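The List, and Other Things I Lost in January

My grandmother kept her whole life on the back of one envelope. When the envelope filled up, she got a new envelope. I have thought about this a lot lately, mostly while waiting for an app to update.

I should explain that I've been trying to get organized since I was nineteen, and that I've spent more time on it than I ever lost by being disorganized. There was the leather planner with the ribbon. There was the year of colored dots, where green meant "do today" and by spring everything was green. There was a whiteboard that I wrote on with the wrong kind of marker, so that a dentist appointment I have long since missed is still on my kitchen wall, faint but legible.

Then came the apps. The last one was called Ditix, and it wanted to know my goals. I told it I wanted to remember to buy dish soap. It asked which area of my life dish soap belonged to. I picked Home, then worried it might be Wellness, and by the time I'd settled that I had gone to the store and come back with crackers.

By New Year's I had 202 open tasks in Ditix. Some of them were more than three years old. One said only "Call about the thing." I kept moving it to the next day out of respect. Whoever wrote it clearly knew something.

So in January I quit. I deleted the app at the kitchen table, ate a piece of toast to mark the event, and announced to the household that from now on we'd be using paper and pins like civilized people.
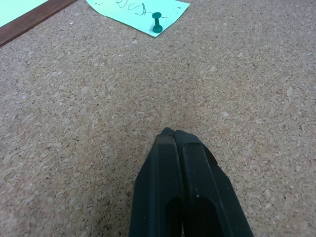
Cork. No login required.

The household consists of me and my brother-in-law, Vilgot Tangen, who came to stay for a few weeks when his lease in Ernbridge ran out and has now been with us through two Thanksgivings. (My wife travels for work and claims it's unrelated.) Vilgot doesn't write anything down. He never has. He also never forgets a birthday, a bill or the name of anybody's dog, and I've had to make my peace with living beside that.

His view is that if a thing matters, it'll come back to you. My view is that it'll come back to you in the shower, when you can't do anything about it, and will leave again by the time you've found a towel. We've had this conversation many times. He remembers all of them.

The paper system went very well for nine days. I wrote one task per slip, in capital letters, and pinned them up in order of importance. I liked the small pop of the pin going in. I liked taking a slip down even more, and I'll admit that I began writing slips for things I had already done so I could enjoy removing them. MAKE COFFEE was up there for under a minute.

On day ten I ran out of pins. I put BUY PINS on a slip and had nothing to pin it with.
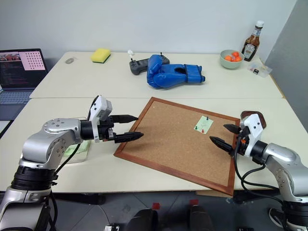 What really did me in, though, was the order of importance. On a phone you can drag things around without feeling anything. On paper you have to take out every pin, shuffle everything down and stick it all back, and you do it while standing up, in your socks, where people can watch. I spent 60 minutes one evening trying to decide whether TAXES should go above or below FIX GATE. Vilgot walked past with a bowl of cereal, said "gate," and kept walking. He was right. The gate came off the next morning and the neighbor's beagle was in our yard until noon.

After that I started to wonder what I wanted from a list in the first place. I'd always assumed it was for getting things done, but most of the things I do in a day never see a list. I feed myself. I answer the door. The items that get written down are the ones I don't want to do, and once they're written down I feel so much better about them that I don't do them.

My grandmother's envelopes, I should say, were no tidier. My mother has a few in a drawer. One reads: eggs, Sönmez, hem, eggs. We have no idea who or what Sönmez was, or whether she got there. She did seem to have had plenty of eggs.

I'm down to three slips now. TAXES, because it's that time. PAINT GATE, because the new one looks like a mouth with a missing tooth. And the old one from the app, which I copied out by hand and put in the middle, where I can see it from the sink. If you're the person I was supposed to call about the thing, I'm usually home after four.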